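7. Gripper does not open after a stop

If an arm halts during a pick and its fingers stay closed on the part, the controller has usually logged fault 744 (finger position lost). On the Prukberg two-arm station the fault can show on one arm while the other still holds torque.

CAUTION: Do not pull the fingers apart by hand. Keep clear of both arms until step 3 is complete.

1. Press the stop button on the Eveck control box.
2. Wait for the status light on each arm to go out.
3. Switch off the main supply and lock it.
4. Check that the arm cable hangs in a free loop. A cable caught at the base joint is the most common cause.
5. Turn the release screw on the gripper body six half-turns anticlockwise and take out the part.
6. Restore power and run Home Grippers from the service menu.

Note: If fault 744 comes back within one shift, replace the finger encoder. Do not clear the fault a second time.
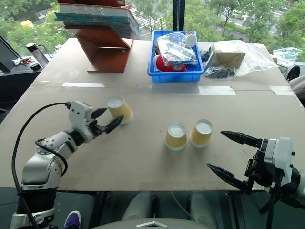 Danai Alexiou, Service Engineer, Pollham

Before restarting the cup task, set the cups upside down on the table and bring both grippers in with the fingers open. Leave a gap between the fingertips and the nearest cup. Where two cups stand close together, run the first approach at low speed with a hand on the stop button.

Record the fault and the cycle count in the station log.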